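Okay, I finally read the Hedomell trial paper all the way through, appendix and everything, and I have to talk about it for a minute (thread, sorry, it's migraine again!)

Quick background if you're new. Hedomell is the once-a-month shot for people who get migraines on more days than they don't. Until now we only had the small study with 200 patients, and it ran for just 11 weeks.

The new one has 1,736 people in it, all adults, half on the drug and half on placebo. Nobody knew which they were getting, doctors included. That's a proper trial!

Main result: people on the drug went down by six migraine days a month. The placebo group went down by three. So the real gap is three days – and if you've ever lost a whole weekend to a dark bedroom you know what three days is worth.

My favorite part is tucked into table four. They looked separately at the 514 people who had already tried two or more preventives and given up on them. Same gap, near enough. That group almost always gets left out and I did a little dance in my kitchen.
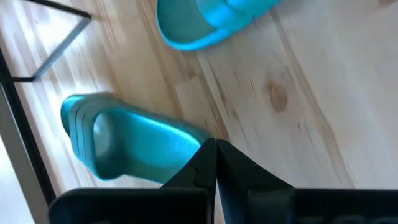
Maham Bajwa replied that a monthly average hides a lot, and that she'd want to see how many people got no benefit at all before she asked her doctor for anything.

Great point, and it's in there! Just over a third had little or no change. The authors say so in plain words in the discussion section, page nine.

Side effects were mostly sore arms and constipation. A few people stopped because of the constipation, so please don't skip that bit when you read it.

Still missing: anyone pregnant, anyone under 18, and anything past the first year. The follow-up led by Mulugeta Zeleke is supposed to cover year two and they're still enrolling.

I'm going through the Schouten comparison next, the one against the daily pill. It's long and the charts are tiny, but I've got tea – more tomorrow!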